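Aus dem Haus

Der Schrank hinten links oder: Was von 3000 Blatt übrig bleibt

Im Juli passiert bei uns traditionell wenig. Die eine Hälfte ist im Urlaub, die andere Hälfte beantwortet die automatischen Abwesenheitsmeldungen der ersten. Das ist die Jahreszeit, in der jemand auf die Idee kommt, den Aktenschrank aufzuräumen. In diesem Jahr war es Henok Bogale, der eigentlich nur eine alte Rechnung der Firma Gridov suchte und nach einer Stunde mit der Garantiekarte einer Kaffeemaschine zurückkam, die es seit zwei Umzügen nicht mehr gibt.

Die Rechnung hat er übrigens auch gefunden. Sie lag in einem Ordner mit der Aufschrift »Verschiedenes 2«. Einen Ordner »Verschiedenes 1« haben wir nie gehabt, jedenfalls erinnert sich niemand daran, und die Leute, die sich erinnern könnten, sind in Rente.

Also wurde ausgeräumt. Erick Rweyemamu hatte dafür beim letzten Treffen einen Plan vorgestellt, mit Farben und einer Legende. Wer nicht dabei war (und das waren, wenn ich die leeren Stühle richtig deute, die meisten), bekommt ihn hiermit schriftlich. Einwände bitte direkt an Erick, er freut sich auf Diskussionen über Registerblätter mehr als gesund ist.

Was alles drin war

Vorab ein kleiner Auszug aus dem Fundprotokoll. Es wurde tatsächlich eines geführt.

Die Bedienungsanleitung eines Faxgeräts, auf Niederländisch. Ein Stapel Einladungen zum Sommerfest, auf denen die Uhrzeit fehlte, was einiges über die damalige Beteiligung erklärt. Der gesamte Schriftwechsel mit Awad über eine Lieferung Trennblätter, zwölf Briefe lang, in zunehmend gekränktem Ton. Die Trennblätter selbst, ungeöffnet. Außerdem 20 leere Klarsichthüllen, sorgfältig abgeheftet in einem Ordner, der seinerseits in einer Klarsichthülle steckte, soweit das eben geht.

Henok hat das alles auf den Tisch im Besprechungszimmer gelegt und drei Haufen gemacht: behalten, weg, Erick fragen. Der dritte Haufen war bis zum Mittag so hoch, dass man sich darüber hinweg nicht mehr gut unterhalten konnte. Erick hat dann gefragt, wozu man ihn frage, wenn es doch einen Plan gebe. Darauf hatte niemand eine höfliche Antwort.

Wie viel Papier es insgesamt war, wollten am Ende doch alle wissen, und Henok hat es sich nicht nehmen lassen, nachzurechnen: 3000 Blatt. Davon sind 1000 geblieben. Der Rest ist durch den Schredder gegangen, der nach jeweils 300 Blatt eine Pause einlegt und dabei ein Geräusch macht wie ein Hund, der gleich etwas hochwürgt. Wir haben in diesen Pausen sehr viel Kaffee getrunken.

Wohin jetzt was gehört

Die neue Ordnung ist so schlicht, dass sie vielleicht sogar bis in den Herbst hält. Laufende Vorgänge kommen in die blauen Mappen. Abgeschlossene Vorgänge wandern in Ordner und bekommen einen Platz auf dem Einlegeboden, und zwar liegend. Ja, liegend. Erick hat das lange begründet, ich habe mir nur gemerkt, dass stehende Ordner bei uns dazu neigen, sich in den Feierabend zu verabschieden und quer im Fach zu liegen, also könne man ihnen auch gleich zuvorkommen.

Unter dem Boden soll es frei bleiben. Das ist vermutlich die Regel, die als erste gebrochen wird, weil ein freies Fach in Bodennähe auf Menschen mit Umzugskartons eine unwiderstehliche Wirkung hat. Trotzdem: keine Kartons, keine Turnschuhe, keine Weihnachtsdeko. Auch nicht die kleine.

Der Stand der Dinge ist damit übersichtlich. Ein dunkelblauer Ordner liegt links hinten auf dem Boden, darunter ist nichts als der gestreifte Teppich, und die blaue Mappe mit dem weißen Etikett ist auch da. Einen so leeren Aktenschrank hat hier zuletzt die Spedition gesehen. 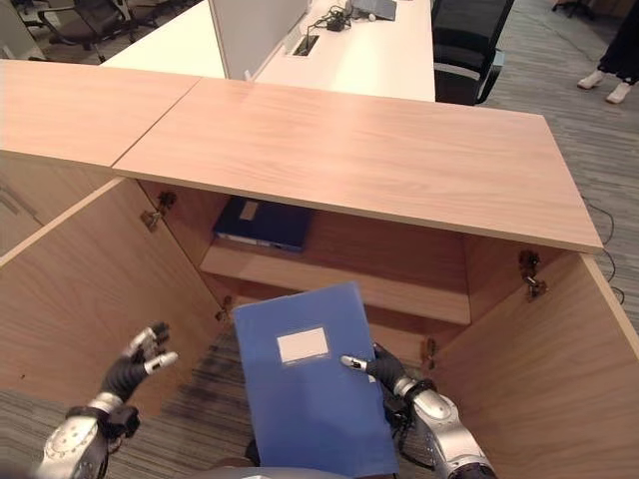 Häufige Fragen, seltene Antworten

Darf ich meine privaten Unterlagen dort lagern? Nein. Die Frage kam dreimal, zweimal davon von derselben Person, die jetzt bitte ihre Steuerbescheide bei Henok abholt. Er hat nicht hineingesehen. Er findet aber, das mit dem Arbeitszimmer hätte man anders lösen können.

Wer beschriftet die Etiketten? Jeder seine eigenen, lesbar, in Druckbuchstaben. »Wichtig« ist keine Beschriftung. »Sehr wichtig« auch nicht. Das Beschriftungsgerät, das wir einmal für diesen Zweck angeschafft haben, ist wieder aufgetaucht, das Band dazu leider nicht. Bis Ersatz kommt, liegt ein schwarzer Filzstift bereit. Er ist mit einer Schnur gesichert, denn wir kennen uns ja.

Muss man die Türen wirklich zumachen? Man muss. Zwei weit offene Schranktüren brauchen in diesem Raum so viel Platz wie ein mittelgroßer Praktikant, und wer mit einem Tablett um die Ecke kommt, merkt das meist zu spät. Die Scharniere sind in Ordnung, sie wurden bei der Gelegenheit alle einmal nachgestellt. Sollte trotzdem etwas quietschen, bitte nicht mit Handcreme behandeln. Auch das steht im Fundprotokoll.

Was ist mit den Madden-Unterlagen? Die Projektakte Madden ist vollständig, sie lag nur im falschen Haus. Clemus hatte sie uns vor einer Weile ausgeliehen zurückgegeben, wie es in der Begleitnotiz heißt, und seither hielten beide Seiten jeweils die andere für zuständig. Sie kommt jetzt zu den abgeschlossenen Vorgängen. Ob Madden wirklich abgeschlossen ist, klären wir nach der Sommerpause, in Anwesenheit von Leuten, die das Projekt noch aus eigener Anschauung kennen.

Und der Karton mit den Kabeln? War nie im Schrank, wurde aber mehrfach dort vermutet. Er steht, wo er immer steht, und wird von dieser Aktion ausdrücklich nicht erfasst. Mehr als eine Lebensaufgabe pro Quartal ist niemandem zuzumuten.

Noch zwei Bitten

Wer in den nächsten Wochen etwas aus dem Schrank nimmt, legt bitte einen Zettel an die Stelle, mit Namen. Kein Spitzname, keine Zeichnung. Beim letzten Versuch mit diesem System hatten wir acht Zettel und auf fünfen davon stand »ich«.

Und wer noch alte Mappen zu Hause hat, im Kofferraum oder unter dem Schreibtisch als Fußstütze: Bringt sie vorbei, die Amnestie gilt bis Ende Juli. Henok ist vormittags bis elf Uhr am Platz und stellt keine Fragen, sofern die Mappe blau ist. Bei anderen Farben müsst ihr zu Erick, und der hat, wie gesagt, eine Legende.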